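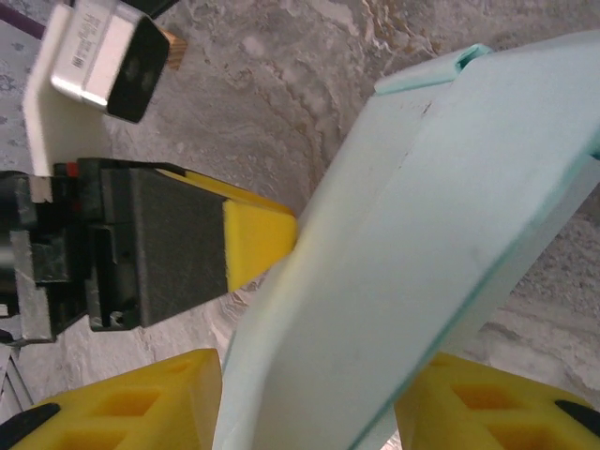 Wrist view, two-arm handover. Mint-green part between the yellow fingers of the near gripper, yellow pad of the second gripper close to its left edge.

Gallery: Handover Planning in Wurkus

Wurkus is the planning and control layer we run on the two-arm cell at Soden. This page collects the material on the handover module: the part of the stack that decides where the second gripper closes, how it gets there, and when the first one lets go. Most of the entries are short notes kept next to the relevant view. Configuration files and the full parameter reference are in the Tremblay repository under handover/docs.

Notes to the wrist view

Perception. Pale, smooth parts on a gray marbled surface are a weak case for the depth pipeline. The flat face returns few usable features, and the thicker rims, which come out a darker aqua in color, are segmented separately from the rest of the part if the color threshold is too tight. Wurkus merges the two regions when they share a boundary and the fitted planes agree to within 5 degrees. The folded lip near the top is kept as its own feature and is excluded from the grasp candidates by default.

Edge selection. The planner samples 136 contact pairs along the outline of the part and scores each for reachability, clearance to the holding fingers and expected torque after release. Pairs that would bring the two grippers' fingertips into the same volume are dropped before scoring. The long straight edge usually wins on clearance. Set prefer_edge to "short" to override this for parts with a heavy end.

Approach. The receiving arm moves to a standoff pose with a joint-space plan, then switches to a Cartesian segment for the last stretch. Replanning is off during the Cartesian segment. If the estimated edge position moves by more than the tolerance, the arm stops and backs out along the same line. It does not attempt a correction in place; earlier versions did, and the corrections interacted badly with compliance in the latticed fingers.

Finger model. The collision model treats each finger as a solid wedge and ignores the cutouts. A deformable model exists in the branch finger-soft but adds 900 milliseconds per query and is used offline only. The black tips are modeled as separate bodies with a higher friction coefficient.

Release condition. The holding gripper opens when the receiving side reports stable contact and the load estimate on the holding side has dropped below threshold. Both conditions have to hold for five consecutive control cycles. A timeout returns the cell to the hold state with both grippers closed, and an operator has to clear it.

Logging. Each attempt writes one record: wrist images from both arms, joint states, planner scores and the reason code for the final state. The October set has 1,694 records and can be replayed through Binell, our log viewer, with the handover profile loaded. Reason code 5 (edge lost during approach) should be read together with the segmentation overlay.

Known issue: the viewer draws the receiving gripper's pad one cycle late relative to the image. The logged timestamps are correct.

Page maintained by Réjean Nguyen. Corrections go to the Tremblay issue tracker, label "handover".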